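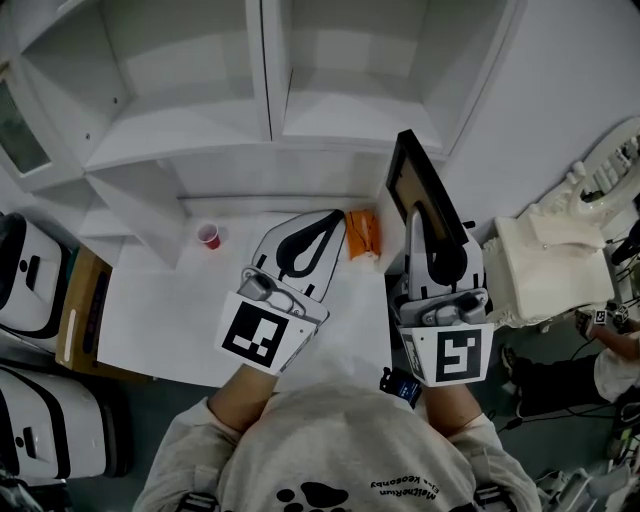

Getting old printed lettering off a sweatshirt without wrecking it?
Posted by Maysoun Saab in Laundry and Clothes Care

Hi all, hoping someone has done this before. I bought two second-hand sweatshirts in June from the big charity shop in Trunville, both lovely and thick, and both with the name of some firm called Lunditz across the back in that rubbery sort of print. I paid almost nothing for them so I'm not heartbroken if it goes wrong, but the fabric is so nice I'd like to wear them out of the house and I don't fancy being a walking advert for a company I've never heard of.

One is navy and the other is a sort of oatmeal colour. The labels say 80 something per cent cotton (the rest has washed off, sorry). The print has started to crack at the corners on the navy one but on the oatmeal one it's solid as a rock. I've tried picking at it with my fingernail while watching telly and got half an L off in an evening, so that's not going to work.

My sister says nail varnish remover, my neighbour says freezer. Has anybody done it and ended up with something wearable? And does it leave a ghost of the letters behind? That's what I'm most worried about with the navy.

Tibor Csizmadia
Freezer is for chewing gum. Don't bother.

Rima Haddad
I've done loads of these, my lads' football club changed sponsor and we had a whole bag of tops to sort out! It depends what kind of print it is, so have a feel first. If it sits on top of the cloth and has a clear edge you can catch with a nail, it's most likely heat-pressed vinyl and you've got a good chance. If you can feel the weave of the fabric through it, it's probably screen printed and the ink has gone right in. I've never had much luck with those and I'd leave it alone.

Yours sounds like vinyl to me. What I do is turn the sweatshirt inside out, lay it on the ironing board with the print face down on a bit of baking paper, and iron the back of it with no steam. Cotton setting is fine for mostly cotton but go a notch lower to begin with if you don't know what the rest of it is. Count to 15 or so, flip that corner over and get under the edge with tweezers while it's still warm. Do one letter at a time. It goes stiff again quicker than you'd think, so keep the iron close by (and mind your fingers, I've got a scar).

You'll be left with sticky glue where the letters were. I use the Zummont label remover that comes in the little orange tin, dabbed on with an old flannel, left five minutes and then rubbed off. Try it on the inside hem first! It took the colour out of a red top of mine, though it's been fine on everything else. Open a window because it stinks. Then rinse it really well by hand and wash it on its own before it goes anywhere near a tumble dryer or an iron again.

As for the ghost — yes, you might get one on the navy. The cloth under the letters hasn't faded like the rest has, so you'd see Lunditz in slightly darker blue. Mine evened out a fair bit after a summer of washing and hanging on the line, but you can still read it if the light's right. The oatmeal one should come up lovely.

Fares Smadi
What Rima said about the iron, but I used a hairdryer and it was fine, just slower. My mum's answer was to sew a big patch over the whole lot. She did one for me with a bit of old curtain and 224 tiny stitches (she told me the number more than once) and I still wear that for gardening.

Maysoun Saab
Thank you Rima, I can definitely get a nail under the edge so fingers crossed it's vinyl. Going to start on the oatmeal one after tea. Fares, I might be asking for your mum's number if the navy goes badly!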